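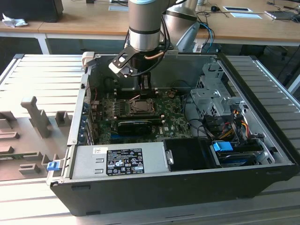

Arm over an open tower, socket empty

benchrat67: Grodville refurb shop, 14 of us. The arm does CPU work now and I mostly prep cases. My wrists love it, I'm kinda bored!

Ruketti: Bored beats laid off. We had hand-pullers until February.

Heatsinks are still a pain, look at that glare: 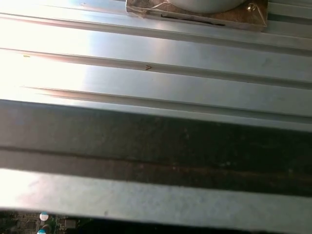
Re: who fixes it when it misses?

benchrat67: Me, lol. No raise either.
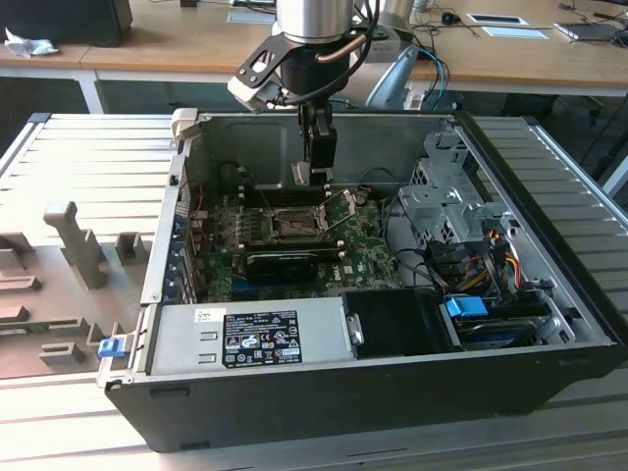

Gripper down by the board

Riquelme: Then ask for one! That's tech work.

Ruketti: Disagree, it's babysitting. 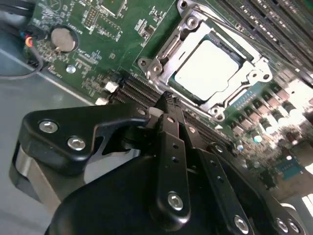
CPU in the socket, gripper's view

benchrat67: Babysitting 300 towers, sure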